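Ivcombe Adult Learning: Working in Wood, Handout 4
Laminated boards: reading one, making one, looking after one
Course notes, April. Written by the bench tutor.
Print this page | E-mail this page

These notes go with the second bench session. Bring them with you, as the cutting list for your own board is worked out from the method given further down.

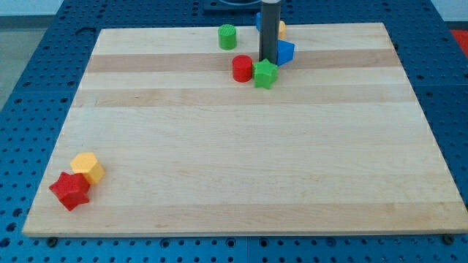 A laminated board is made by gluing narrow strips edge to edge. Maple is the usual timber for this course. It is hard, the grain is close, and it planes cleanly if the iron is sharp. The strips never match exactly in colour. Some makers sort them so that the change is gradual, others set the darker ones next to pale ones and let the bands show. Either is fine for your piece, but decide before you open the glue.

Choosing the strips

Lay the strips on the bench in the order you mean to use them. Mark a large V across the whole set in pencil, so that you can put them back in the same order once they have been turned on edge and glued. Look at the grain along each edge and try to have it all running the same way. If one strip runs against the rest it will tear when you plane the face, and you will spend the rest of the evening scraping.

Colour can mislead. A strip that looks tan when dry and rough may go a good deal darker under oil. Wipe a little water on it to get an idea, then let it dry before gluing.

Gluing up

Use the Hovland clamps from the rack by the door. The Grinstead ones are for frames and do not open far enough. Put two clamps below and one above, with scrap between the jaws and the work. Spread the glue thinly on one edge only. Tighten each clamp a little at a time and check with a straight edge after each turn. A thin line of squeezed-out glue along every joint means you have used enough. Scrape it off when it has gone rubbery.

Leave the board in clamps for 2 hours and do not plane it until the next session.

Flattening and ends

Plane across the boards first, then along. Finish with 200 grit paper on a flat block. The short ends, where the strips have been cut across, show end grain. They take up more oil and water than the face, so give them an extra coat. Take the sharp corner off every edge with a few strokes of the block plane, working in from both corners on the end grain to avoid splitting.

Oil and care

We use Eka board oil. Wipe on, wait, wipe off, and leave for 8 hours between coats. Spread used rags out flat in the open air until they are dry, as oily rags left in a heap can catch fire.

Wash a finished board by hand, both faces, and stand it on edge to dry. If only one face gets wet it will cup. Do not put it in a dishwasher.

For next time: cut your strips over length and bring a pencil.

Print this page | E-mail this page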